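Print this page
E-mail this page

Open day at Brandão: plenty of coffee, fewer answers

Law firms don't often let the public in, and when they do I assume they are selling something. Brandão, which handles patents and trade marks from two floors in Moltwood, opened its doors one Saturday in February. I went with a notebook and low hopes.

The talk at ten was given by Idalina Meireles, a partner on the patent side. She told us the firm had 1,597 live files, 246 of them patent applications. I asked how many had ended in a granted patent that anyone paid to use. She said that was hard to measure. I dare say it is.

Next came a tour of the records room, where we were shown shelves and told they were secure. A man from Gorkness wanted to know why his search had cost him £327 and found nothing. He was told that finding nothing was good news - an answer he wrote down without looking much happier.

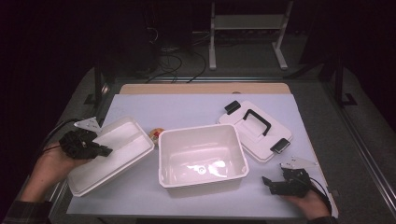
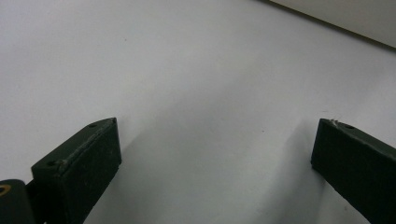

Does a first meeting with a patent lawyer commit you to anything?

Only if you sign something. Brandão's free half hour ends with a letter setting out fees, and you can take it home and leave it in a drawer.

I sat in on one of those half hours, with the client's blessing. Fiifi Dramani, a trainee, explained the difference between a patent and a registered design in words I could follow, and did it better than the printed guide. He was less sure about costs abroad and went to fetch someone. The someone was at lunch.

The last session covered Fimalau, the firm's online service for watching rival trade marks. We saw five slides and no working version. When I asked about false alarms, I was offered a brochure.

I left at half past two. The brochure has a price list on the back, without the prices.

E-mail this page
Print this page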